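Last updated: 26/11/2024

The Tollar cable clip kit is an adhesive system for fixing light-gauge cable to masonry and painted surfaces. The pack holds 300 clips in two widths and costs slightly less than the Hilberg equivalent. 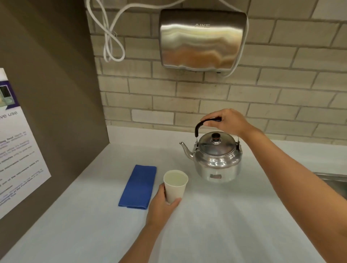 Adhesion on smooth paint is good. On brick it depends on the clip base, and the narrow one bridges mortar lines poorly. Slack is the usual fault with surface wiring — the white cable looped beside the AIKE hand dryer is typical — and the wide clip suits a run of that kind. Removal needs a thin blade. After 13 weeks, two narrow clips had let go.

Recommended for indoor use, wide size only.

Keith Tomoana

Related reviews
Mirani cord channel
Clasura wall anchors
Hilberg clip set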